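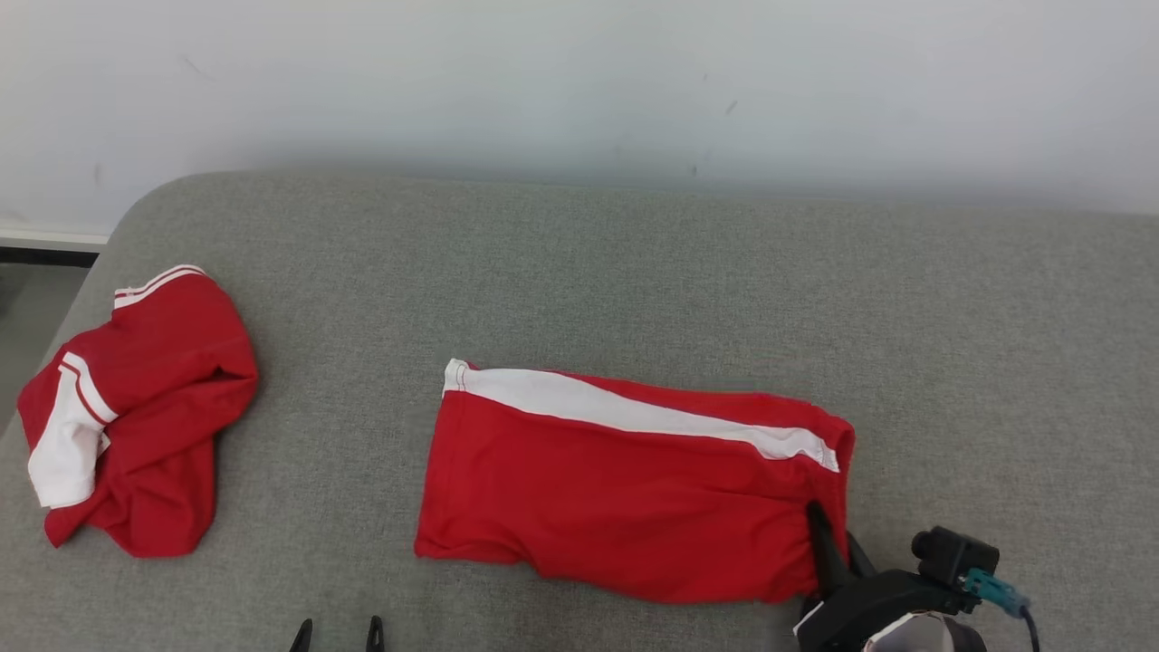

About Us

Welcome, and thank you for stopping by. We are Grasis, a small company in Bratstead that teaches robots to handle the everyday stuff of a household, mostly clothes and linens, by having people show them how it's done.

The company began in 2017, when Maëlys Gaillard and Benedito Vieira were sharing a workbench and arguing (cheerfully, most of the time) over why a machine that could weld a car door all day long got hopelessly lost with a T-shirt. Benedito wanted to write better rules for it. Maëlys thought somebody should just take the robot by the hands and do the laundry with it, over and over, the way her aunt had once done with her. They tried it her way for one February, and they've been doing it her way ever since!

Our operators work in two ways. Sometimes they hold the arms directly and guide them through a job, feeling for the spot where the fabric wants to bend. Other times they sit a few steps away with a pair of hand controls and watch through the wrist cameras, and the grippers follow along. Every pass is recorded, good or clumsy, and the clumsy ones get kept too, with a note. Ginette Poulain, who trains all our new operators, spent 13 years in a hotel laundry before she came to us, and she still can't walk past a badly folded towel.

We work with clothes the way people leave them. Sports kit is a favorite around here, all those slippery shorts and jerseys with waistbands that curl up the moment you let go. We practice on beds, benches and sofas as well as tables, and a soft surface changes more than you'd think: the cloth drags, the cushion gives, and a fingertip that slides neatly under a hem on a tabletop may push the whole thing along instead. It takes patience. A new operator usually records 70 practice folds before we keep any for a client, and most of them ask for more.

Kovar is the name of our recording software, written almost entirely by Adaeze Ezeani, and it lines up what the cameras saw with what the operator's hands were doing. Salameh is our lending program for schools and colleges, which sends out a pair of arms, the controls and one of us to help set everything up. Wiremu Costigan looks after it and does most of the driving.

If you'd like to see us at work, please write to the front office and we'll find a time. Visitors are welcome to try the controls, children included, and there's always coffee on. We're usually looking for new operators too. You don't need any background in robotics, though steady hands help, and so does a fondness for folding.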